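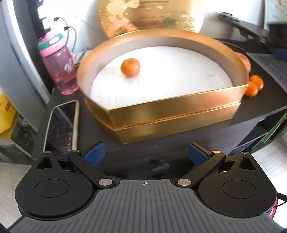 **Reusing gift boxes for fruit -- worth it?**

**mblondal_home**
I have a gold gift box with a round lid and a white paper liner. The back of the box is curved and the front is straight, so it doesn't stack well with anything else in the closet. I want to fill it with tangerines for my neighbor instead of buying a basket. Has anyone done this? My main question is whether to keep the paper liner or swap it for something else. It needs to be ready by Wednesday.

**Prutum25**
Keep the liner. Shiny boxes scratch easily and fruit slides around on a bare bottom. I do one layer only, stem side up, starting at the curved wall and working toward the front. If you start at the straight edge you end up with odd gaps along the curve that don't fit anything.

**skemard_lane**
I'd take the liner out. Paper holds moisture if one piece goes soft, and then you don't notice until the ones next to it are bad too. I use a folded cotton napkin and the person gets to keep the napkin.

**Prutum25**
For a gift that gets eaten in 3 days I don't think moisture matters. A napkin also takes up height, and then the lid won't sit flat.

**skemard_lane**
Depends on the napkin. Mine are thin. And people don't always eat it in 3 days -- my aunt left hers on the sideboard most of November.

**Leif B.**
Wipe the tangerines with a dry cloth before they go in. Don't wash them. Also leave the lid off until you hand it over. I closed mine up overnight once and it smelled musty in the morning.

**mblondal_home**
Thanks. I did a test with one tangerine and the size looks fine, but they are the small kind. Would you mix in anything else? I was thinking walnuts in the shell.

**Bundgaard_419**
Walnuts are good for the corners at the front. Skip chocolates, they pick up the orange smell. I tried it with a box of 25 and they all tasted like peel.

**skemard_lane**
I like chocolate that tastes like orange.

**Bundgaard_419**
Orange, yes. Peel, no.

**Prutum25**
One more thing, carry it flat with a hand under it. Don't pick it up by the lid. Some of those lids are only a loose fit.

**mblondal_home**
OK, going with the liner for now, small tangerines in one layer, walnuts at the front. I'll wipe them Tuesday night and put the lid on at the door. If the liner looks too wrinkled once it's full I'll try the thin napkin.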